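Hullden practice

Hullden practice (also Hullden method, or informally "slow chores") is a self-help technique in which a person does small household jobs slowly and with full attention, in the belief that this lowers stress and improves mood. It takes its name from Hullden, the village where the first weekend courses were held. Supporters describe it as a form of everyday mindfulness. Critics describe it as tidying up with a fee attached. The evidence for any effect beyond that of an ordinary quiet break is thin.

Background

The idea that plain work is good for the mind is a very old one. Monastic rules set aside hours for sweeping, cooking and mending, and many religious traditions treat such work as a kind of prayer. In the twentieth century, occupational therapists used simple practical tasks with patients recovering from injury or mental illness, though the aim was usually to regain a skill or a daily routine. Claims that the tasks themselves have a calming power, separate from what they achieve, came mostly from popular books.

Hullden practice borrows from all of these without following any closely. Its founder, Graciela Olivares, had run a small cleaning business before she began teaching. In her course booklet she writes that she noticed her own worries "went quiet somewhere between the hall and the landing". The booklet gives no other account of where the method came from, and its reading list is made up of general self-help titles.

Method

A standard session lasts 17 minutes. The person picks one job, such as wiping a shelf or folding a towel, and breaks it into very small movements. Each movement is done at what the booklet calls "half pace". Talking, music and phones are not allowed. When the mind wanders, attention is brought back to the weight, surface and temperature of the thing being handled.

Olivares has never explained the choice of 17 minutes. Course leaders have given different reasons at different times, among them that it is "long enough to settle" and that it is the time the founder's kettle and teapot took on the first course. No study has compared it with any other length.

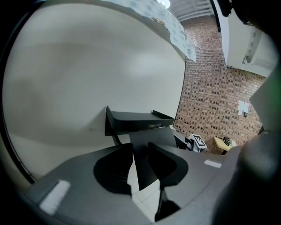
White floor tiles with light grey grout lines, seen through a gap between black parts.

Floors have a special place in the teaching. Beginners are told to start low and work upwards, on the grounds that looking down is restful. This is the reverse of usual cleaning advice, which is to start high so that dust falls on to surfaces that have not been done yet. Asked about this at a public talk, a course leader replied that the cleaning was not the point. Several reviewers have remarked that the course is nevertheless sold with a section headed "A cleaner home".

The booklet describes four stages:

Noticing: the person looks at the object before touching it.
Taking up: the object is lifted or held, and its weight attended to.
Work: the job is done at half pace.
Leaving: the object is put back and the person stands still for a few breaths.

In later editions a fifth stage, Thanks, was added, in which the person thanks the object aloud. It was made optional after complaints from people attending in shared houses.

Objects

Any household thing may be used, but the booklet prefers items that are light, plain and hard to break. Paper goods, sponges, cloths and wooden spoons are all mentioned. Sharp tools, hot pans and cleaning chemicals are left out of beginners' sessions, a sensible rule and one of the few parts of the method that outside writers have praised without reservation. 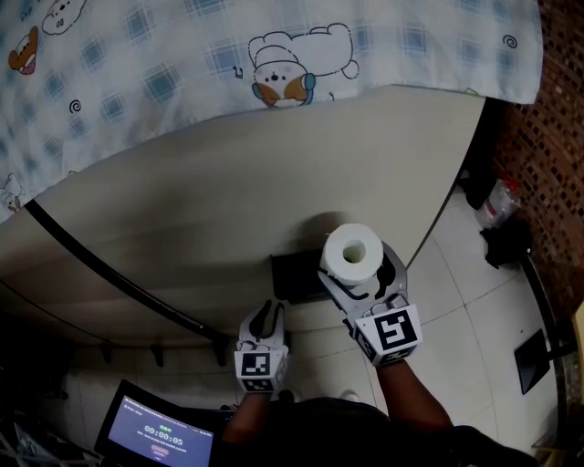 A roll of toilet paper held upright over a beige tabletop, with its cardboard core open at the top.

Replacing or refolding household paper is often given as a first exercise, and it has drawn a fair amount of mockery in newspaper columns. Supporters say that a dull object is chosen on purpose, as it leaves little to think about. The argument is reasonable as far as it goes. It does not explain why the same instruction could not be given with a cup, a pebble or nothing at all, as it is in most forms of mindfulness teaching.

Spread

The practice stayed local until the app company Wellino bought the right to use the booklet's text. Its recordings reached a much larger public than the weekend courses had, and introduced features the founder had not asked for, including a streak counter and a badge for completing 100 sessions. Some early followers objected that counting was the opposite of what they had been taught. Olivares appeared in the app's launch recordings and has not publicly criticised it.

Courses have since been run in several cities. A group in Lagos adapted the sessions for shared courtyards, dropping the rule of silence because it could not be kept — and, according to its own newsletter, with no loss of enjoyment. This is an awkward finding for a method that lists silence among its essential conditions.

Claims

Publicity for the practice has claimed at various times that it:

lowers everyday stress
improves sleep
"resets" the nervous system
sharpens memory
reduces arguments at home

The first two are plausible in a modest way, in that many people feel calmer after a pause in the day and sleep better when they are calmer. The third has no agreed meaning. Nervous systems are not reset by folding towels, and the phrase is used across the wellness trade without definition. The claim about memory rests on comments left by app users. The last appears to have been dropped from newer material.

Evidence

The most often quoted support is the Allwood survey, named after the community centre where it was carried out. People who had finished a course were asked, at the closing meal, whether they felt better than when they had arrived. Most said they did.

As evidence this has obvious faults. There was no comparison group. Those who had left early were not asked. The forms were handed out and collected by the course leaders, and the people filling them in had paid for the weekend, spent it away from work and were about to be given pudding. The same answers might be expected from those attending a course in watercolours or bread making. A follow-up was promised for the next March and has not been published.

A more careful test would set the practice beside an equal period of ordinary housework, and beside an equal period of sitting down. Without the first it is impossible to say whether the slowness matters. Without the second it is impossible to say whether the housework does.

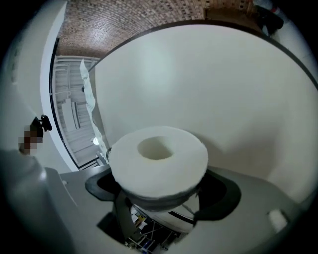 A thick white ring with a round hole and a slightly rough edge.

Supporters often point to wider research on mindfulness. That research is itself mixed, with results that tend to shrink when the comparison is with another pleasant activity, and in any case it was not carried out on Hullden practice. Findings about one technique cannot simply be carried over to another because both ask for attention.

Criticism

Apart from the lack of evidence, three objections are commonly made.

The first concerns who does the chores. Writers on the division of housework have argued that presenting it as self-care makes an unequal share easier to put up with. A person who already does most of the cleaning in a home may not need to be told to do it more slowly. The booklet suggests that members of a household take turns, but gives this one sentence.

The second concerns cost. The technique can be written down on a postcard, and critics ask what a weekend course or a monthly payment adds. Defenders reply that people are more likely to keep up something they have paid for, although the same defence could be made of nearly any product.

The third concerns people who are unwell. For someone with obsessive thoughts about dirt or order, slow and closely watched cleaning could plausibly make matters worse. Early editions of the booklet said nothing about this. The current edition carries a short note advising readers with "strong feelings about cleanliness" to speak to a doctor first. The app shows the note once, when an account is opened.

Reception

Opinion among those who have tried it is generally friendly. Typical comments praise the quiet, the lack of equipment and the fact that a shelf gets wiped. Those who gave up most often say that they were bored — a reaction the booklet treats as a stage of progress, so that both liking the practice and disliking it are counted as signs that it works.

See also

Mindfulness
Occupational therapy
Housework
Placebo effect
Self-help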